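Ticket 119: gripper won't hold cloth (Zerkness arm, home build)
Opened by Prakash D'Souza, February 1, 2020

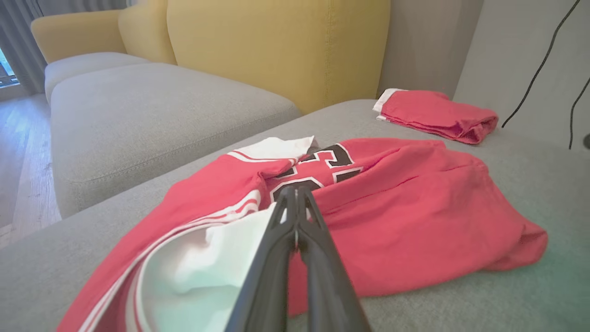 Log

Tried the red jersey on the grey couch again, fingers just under the 23. The Thampi forum reckons it's a force setting. I have my doubts — I raised grip force from 119 to 200 and got 2 holds out of 9, same as before.

Swapped the Plernari firmware for the Palik fork. Colour thresholds reset themselves, grip no better. So much for "fixes soft objects".

Current guess: backlash in the finger linkage. The close command reports done while I can still wiggle the left finger by hand.

Next: shim the left pivot, rerun at 119. Shorts stay folded until the jersey works.

Status: open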